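From: Rawan Yammine
To: Abou Jaoude sewing list
Subject: Re: [sewing] Stuffing that goes lumpy in the wash

Widad Fakhoury wrote:
> Has anyone found a fiberfill that survives a washing machine? I made
> 72 little felt fruits for the preschool and after one trip through the
> wash half of them feel like bags of gravel. Cold water, gentle cycle.
> I'm ready to go back to wool scraps.

Oh Widad, I felt that one in my bones! I went through the very same thing in February with a whole set of pears, and I nearly gave up sewing toys altogether (my sister would have been thrilled, she wants the closet back). What saved me was pulling the fill apart by hand before it goes in – really fluffing it, tuft by tuft – and then packing more than seems decent. A pillowcase tied shut helps in the machine too.

For shapes with narrow bits, like peels, I stuff the tips first with the blunt end of a chopstick and close up the middle last.
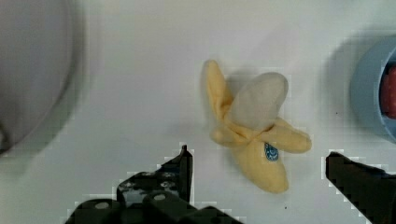
Plush banana, peel open

Randa Srour swears by the Wernero fill, and I did buy a bag, but to my hands it feels slippery and it creeps out of the seams unless the stitches are tiny. Elie says wool scraps are lovely until they felt, and then you have a rock. So maybe keep those for pincushions?

If the preschool wants more of a play kitchen, you could mix in a few hard pieces and save yourself the sewing. Those just need a wipe.

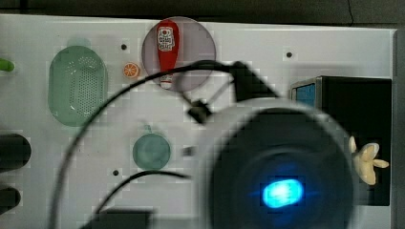 Page last changed: February, 4:10 pm

I still have the pear pattern if you want it, and I'm happy to trace you a copy. Let me know how the next wash goes!

Hugs,
Rawan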